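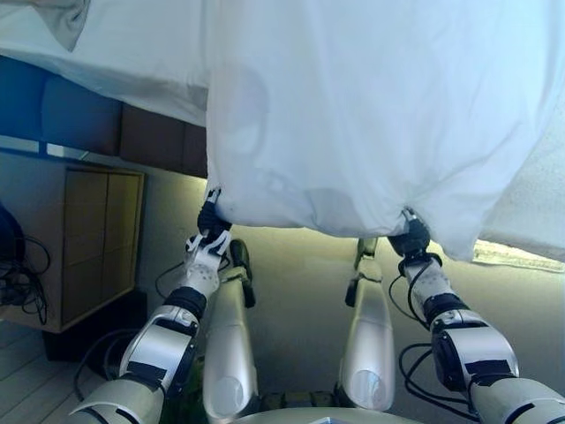

December, the Grolura open day

Back from Lostthorpe with sore feet, a paper badge I forgot to take off on the bus, and a lot of opinions about bed linen.

I went because the flyer said "household robotics, live" and because it was free. The doors opened at ten and I was there before that, which tells you what my December has been like. A young woman gave me a badge and a leaflet and asked whether I was from the trade. I said no, I own a bed. She wrote "general public."

The first hall was mostly tables with pens on them. Yook had a stand for a thing that sorts socks, or will, once the software is ready. For now you could look at the socks. I moved on.

The bed demonstration was in the back and it was the only one people stayed for. The robot is called Pluder. It has two arms, two legs, silver and white all over, with black grippers where you would want hands, and black cables hanging off the arms in loops. They have it working with a plain white sheet, the big kind I fight with every other week. It took hold of the bottom edge in both grippers and held it up in front of itself, and the whole thing hung there like a curtain. I know that position well. It is the one I am in when I realize I have the long side and wanted the short one.

The engineer doing the talking said they had run the sheet routine 3000 times since spring. I have been making beds for the better part of 70 years and doubt I've reached the point of talking about it into a microphone. He also said a full bed takes it about 26 minutes at the moment. A man behind me said his son takes longer, and got the biggest laugh of the day.

What I noticed, standing there, was how quiet everyone got. A room full of grown people in coats, watching someone else do the housework. I could have watched it all afternoon - the fabric sagging between the grippers, the little wait before each move. My own method involves more swearing and one corner that never goes on.

I asked about fitted sheets. The engineer smiled in a tired way and said that was on the list for next year. So they haven't solved it either. I felt better than I had all week.

Coffee was 2 dollars and came with a cookie shaped like a gear. I ate it on the bus home. Changed the bed when I got in, out of guilt or possibly rivalry. Ten minutes, but I didn't do the pillowcases.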